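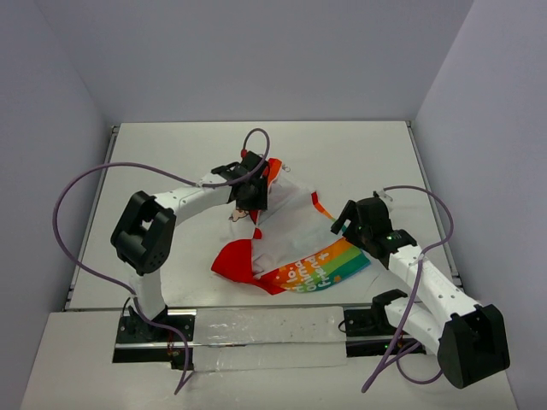
Handout 4: House rules for working with the two-arm benches

Right, this is the handout I promised at the end of the last lecture, when I ran out of time and had to shout the last few points at people putting their coats on. It goes with the lab sessions in April. Please read it before you come down, and please don't just read the bit with the numbers in it!

Where rules come from

I get asked every year whether we're simply copying out a safety standard. We aren't. The formal standards for robots are long, carefully worded and written mostly with factories in mind, and you'll meet them properly in the second half of the module. What I want to give you first is bench practice, the ordinary habits that sit underneath all that. When I worked at Dawber we had a lovely thick binder of procedures and a cable that got snagged twice in one afternoon. The binder had a whole page on cables. The page was fine, but it was written for a different arm, and we'd all stopped looking at the one in front of us.

So a standard tells you what has to be true. Good practice is how you check that it's true at ten past nine with a cold cup of tea in your hand.

Before you power anything

Follow each cable with your finger, from the gripper end right back to the base. On our benches they're purple and they're long, so they make big loops over the forearm and down past the lower link. A loop is fine — the arm needs slack to reach. What you want to know is where that loop goes when the elbow folds. Move the arm slowly by hand with the power off and watch it. If it drops between two links, stop and re-route it, then do the whole check again from the start.

Look at the base plates as well. There are thin wires down there and sleeves do catch on them. Roll yours up.

Then find the stop button and say out loud where it is. Yes, you'll feel silly. Imani Mussa, who runs the lab with me, will ask you anyway, and she does wait for an answer.

Sharing the table

Two arms over one piece of cloth means two arms that can meet in the middle. Our rule is that only one of them crosses the middle of the table at a time, unless your plan says otherwise and one of us has signed it. Hands stay outside the side walls whenever the motors are live. If the fabric slides off somewhere awkward, you stop, you power down, and then you reach in. I know it's only a bit of cloth. I've reached in for a bit of cloth myself and I still have the mark on my thumb.

Fabric

Start every trial with it crumpled, and crumple it properly. People get kind to the robot without noticing and lay the thing out half flat, with a nice corner sticking up. Agree how you'll drop it, write that down in your log, and stick to it for the whole set. Printed and coloured cloth is welcome, and so are thin see-through panels, which are a real nuisance on a white table and therefore well worth your time.

The numbers

The Sundbridge course guide asks for a gripper inspection every 1,000 cycles and a cable inspection every 2,000. At 3,000 the arm comes off the bench and Imani goes over it, whatever it looks like. The count is kept on the sheet by the door. Fill it in as you leave, please. I've had groups try to work it out a week later from memory and it never adds up.

Logging

Write down the failures. A dropped corner, a missed grasp, a stop you pressed because you got nervous, all of it. Nervous stops are some of the most useful entries we get, and you won't lose marks for them.

For next time

Read the Nirau case notes, then the first section of the Ondaseo ones (skip the appendix, it's dreadful). Bring one rule from either that you think is badly written, plus your own version of it. Half a page is plenty.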